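August 5, 2020. Shop notebook, bike side

Good day at the bench, so I'm getting this down before I forget the details. The Vasthorpe patrol bikes are moving again! All that worry over the rear hubs and most of them only wanted fresh grease and a proper bearing adjustment. I had talked myself into a whole stack of wheel rebuilds and got to put the truing stand away by mid-afternoon.

What I found, for whoever opens one of these next: the drive side cone was tight on nearly every wheel from that batch, tight enough to feel a notch when you roll the axle in your fingers. With the skewer clamped down it got worse. I backed the cone off until there was a hair of play on the bench, closed the skewer in the dropouts, and the play went away. Lovely smooth wheel after that. Check it clamped, always clamped. I know I keep writing that in here.

Bike 257 is the exception. The cup on the left is pitted and no amount of grease is going to save it. I set the wheel aside with a yellow tag and put the spare from the Lomar order in its place. It shifts fine with two turns of the barrel adjuster, but the spare has a slightly narrower rim, so the brake pads needed moving in as well. Please don't swap that wheel onto anything else, the pads will be off again.

Brakes next. Chih-ming Sin came over from the Kao depot with the new pads we'd been waiting on and stayed to help bed them in, which meant riding up and down the alley like a couple of kids and stopping hard at the drain cover. He has a nice trick for the rear caliper: loosen both mounting bolts, squeeze the lever, hold it with a strap, then snug the bolts a little at a time, going back and forth between them. I have always just squeezed with one hand and tightened with the other and then cursed. His way got the rotor running clean on the first try on four bikes in a row. I'm a convert.
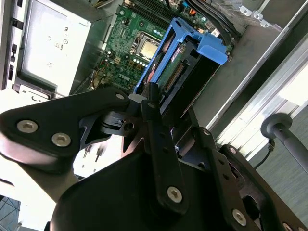
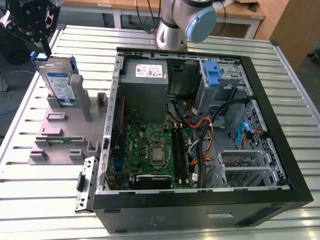 Odometer on the lead patrol bike reads 2,934 miles, and it's still on the original bottom bracket. I pulled the crank expecting crunch and got nothing, it spins like new. Left it alone apart from cleaning the threads. The chain is another story. The gauge dropped straight in at the worn mark, and the middle cogs are starting to hook. New chain and new cassette on that one, and I'd like to keep the chainring if the new chain runs quietly on it. I rode it around the lot after fitting and couldn't hear any grumble, even standing on the pedals. Fingers crossed for the hill by the reservoir.

Racks: the medic bikes carry their bags low and far back, and the lower rack bolts keep working loose. I have 6 of them done now with medium threadlocker and a wider washer under the head. Clean the threads first, really clean them, the old compound comes out as a gray crust and the new stuff won't hold over it. I also moved the bags forward one slot on the rail. My heel just clears in size 11 shoes. Anybody with bigger feet, come and try it before these go out, I'd love to know!

Tubes and tires. I'm sold on the heavier tire with the puncture strip for event work. It does ride a bit dead, no getting around that, but the crew at Verside spent the whole weekend on glass-covered service roads and brought every bike back with air in both tires. For the patrol bikes I'd still go lighter in front and heavy in back. Worth a test on two bikes before we order for everybody. If we like it, the order could go in ahead of the November events.

Small stuff:
The blue torque wrench clicks early at the low end. Use the little beam one for stem bolts.
Sealant bottle is nearly gone and what's left is lumpy.
Somebody sharpened the cable cutters and they are a joy. Thank you.
Left shifter on the tandem has a frayed cable inside the head, catch it before it snaps and you're fishing bits out with a magnet.

Tomorrow: cassette on the second patrol bike, headsets on the medic bikes (two of them have a click when you rock the front brake), then see if the pitted cup will press out or if I should just order a whole hub. I'd like to try pressing it out. I've only done it once and it was very satisfying.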